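Progress report, second period
Kit unpacking cell, Iltham workshop
Submitted to the Treterberg program by Karine Gosselin

1. Where we are

In the first report I wrote that the two-arm cell was standing and powered, and that the work on the box task could not start before the right arm was repeated well. I can now report that the arm is in service again, the left hand has a new setup, and the cell has been in daily use from the middle of the period until now. The budget is on plan except for one line, which I explain in section 5.

The cycle counter of the cell stands at 3593. This number includes the test cycles after the repair, so please do not read it as finished boxes.

2. Right arm

The problem was in the wrist. When the gripper turned and then came down, it arrived beside the point we had taught. The error was small in the morning and grew during the day. We first suspected the calibration and did it again, two times, without any improvement. The cause was a worn clamp ring between the wrist joint and the gripper flange, which let the gripper body turn a little under load.

Gill supplied the new ring and we mounted it ourselves in one afternoon. The old screws were not used again. After this I repeated the tool measurement, and I wrote the new values on the service sheet which hangs in the cabinet door. The arm now comes back to the reference pin in all test positions, also after a full day.

While the wrist was open we changed also the route of the sensor cable. Before, it was fixed too short, and in the far position it pulled on the connector. It now runs in a wide arc back along the arm, with enough length for the full rotation. I look at it every morning before the start and have found no marks on the jacket so far.

3. Box task

The task for this period is the accessory box: an adapter, cords and a printed sheet, all in one open carton. The box is presented with the lid standing up, and the arms come from both sides. The right arm has the parallel fingers and works on the adapter. The left has the articulated fingers and is meant for the softer things, mostly cable.

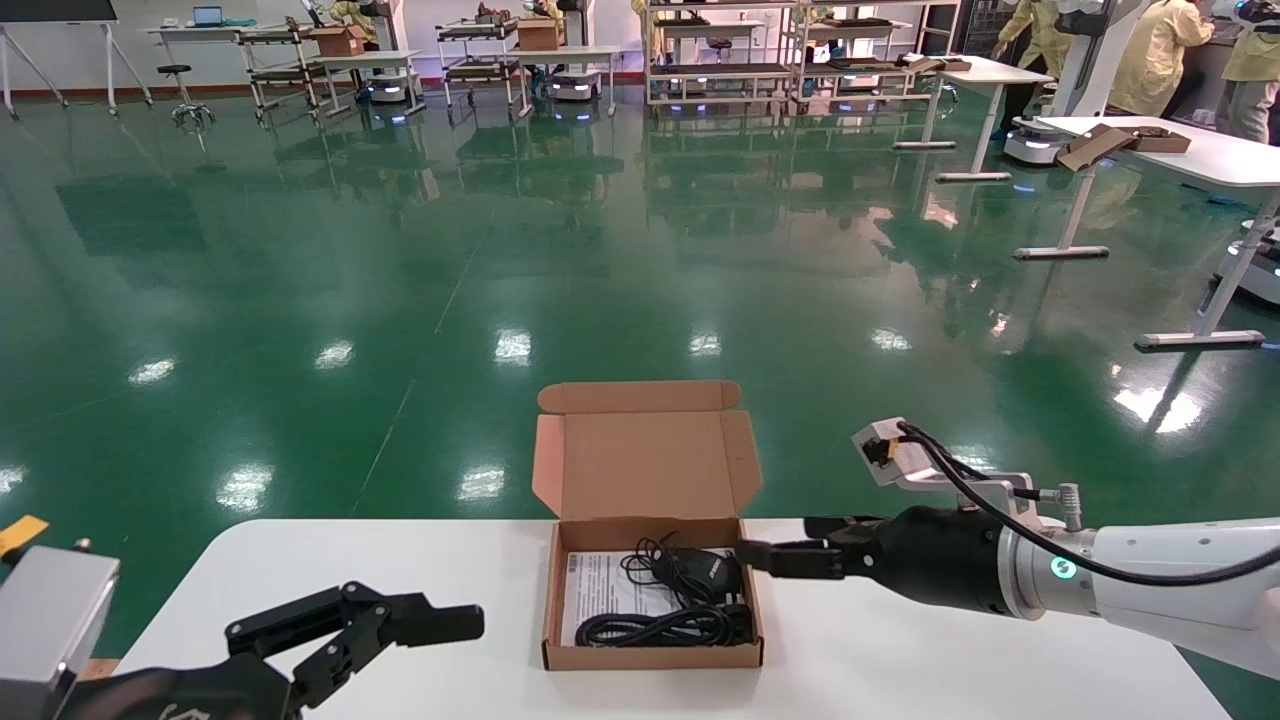 Figure 1. Accessory box on the work table, right gripper over the box wall near the adapter.

The adapter is the easy part. It has flat sides and the parallel fingers close on it well. More difficult is the wall of the carton. If the arm comes in too low, the finger touches the edge and pushes the whole box, and then every position after it is wrong. We have raised the approach height and moved the turning of the wrist to before the descent. This costs a little time in each cycle, but the box stays in its place.

The cables are still our main difficulty. They lie differently in every box, and often they cover a part of the sheet. When the left hand takes a loop, the sheet sometimes comes with it. I tried a slower closing of the fingers, which helps, and a smaller opening, which did not help and was taken back. For the next period I want to test the order adapter, cables, sheet as a fixed rule. At present the order is chosen by the program, and it is hard to compare one day with another.

4. Care of the cell

The maintenance plan promised in the first report is now written and in use. It is short:

Every morning: reference pin test with both hands, look at the cables, clean the windows of the wrist sensor with a dry cloth.
Every 80 hours of operation: check the torque of the flange screws, check the finger pads of the right gripper for wear.
Every 1000 cycles: clean and grease the finger guides, save a copy of the program and of the tool values.

The left hand is not fully covered by this plan. The Tirkier manual gives no interval for the finger joints, and I have asked them for a recommendation. Until the answer comes we check the joints by hand together with the flange screws. One joint feels stiffer than the others - it works, but I follow it.

5. Costs and requests

The repair was paid from the spare parts line, which is for this reason used up earlier than planned. I ask for permission to move the rest of the travel line into spare parts. We need 2 sets of finger pads and one clamp ring for the shelf, so that a second failure would not stop us while we wait for delivery.

The final demonstration remains in September. I consider the date safe for the adapter and the sheet. For the cables I will be able to say more when the tests with the fixed order are finished, and I will send a short note to the program office then, before the next regular report.

Karine Gosselin
Iltham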